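Vumcombe: Simulationszelle für Arm und Parallelgreifer

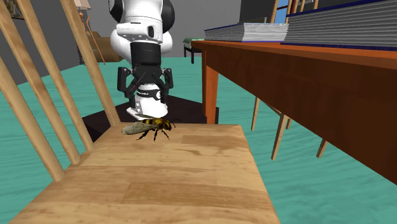 Ponthorpe, 2022-08-25

Die Wespe auf dem Stuhl ist unser Testobjekt, und wer mit Vumcombe anfängt, lernt sie ganz schnell kennen! Ich bin Bontu Weldu, betreue das Paket bei Gudeta und schreibe hier mal auf, wie ich so eine Zelle einrichte und was ich regelmäßig nachsehe. Das Handbuch gibt's natürlich auch, aber das liest sich (ich darf das sagen, ich hab's mitgeschrieben) ein bisschen zäh.

Was drin ist: der Arm mit Parallelgreifer, das Wohnzimmer mit Tisch, Stühlen, Bücherstapeln und Stehlampe, dazu eine Objektbibliothek mit 500 Modellen. Die Regelung läuft über Presska, das liegt dem Paket bei und muss nicht extra installiert werden.

Einrichten

Zuerst die Szene laden und den Arm in Grundstellung fahren. Dann den Werkzeugpunkt setzen, und zwar ans untere Ende des weißen Endstücks, unterhalb der Greiferfinger. Das ist mit Abstand der häufigste Fehler in den Anfragen, die bei mir landen: Der Punkt sitzt noch am Handgelenk, und dann fährt der Arm fröhlich durch die Sitzfläche durch.

Danach nehme ich die Wespe, setze sie auf den Stuhl und lasse den Arm von oben anfahren, Sicherheitsabstand 10 mm. Die dünnen Beine und die Flügel sind fies für die Kollisionshülle, und genau deshalb mag ich das Vieh so gern. Wenn der Abstand zum Rücken stimmt, stimmt er beim Bücherstapel meistens auch. Achtet auf die Sprossen der Stuhllehne! Die haben jeweils eine eigene Hülle, und wer die zu grob einstellt, bekommt links vom Arm Kontakte gemeldet, wo gar keine sind.

Pflege

Nach jedem Update die Gelenkgrenzen neu einlesen, sonst gelten still und leise die alten. Den Hüllen-Cache leere ich alle 6 Wochen, bei großen Szenen auch mal früher. Wenn der Greifer zittert, obwohl er stehen soll: Zeitschritt halbieren, noch mal fahren, erst dann an der Dämpfung drehen. Natnael Teshome macht es genau andersherum und kommt auch ans Ziel, aber er braucht fast doppelt so lange, finde ich.

Seit der Version vom Juni lässt sich die Zelle komplett sichern, also mit Werkzeugpunkt, Hüllen und Objektlage. Macht das bitte, bevor ihr an den Fingern herumschraubt.

Preis und Lieferung

Die Einzelplatzlizenz kostet 2.380 Euro, Updates im ersten Jahr inklusive. Schulen und Hochschulen fragen am besten direkt bei uns an. Geliefert wird per Download, den Schlüssel schicke ich euch per Mail hinterher.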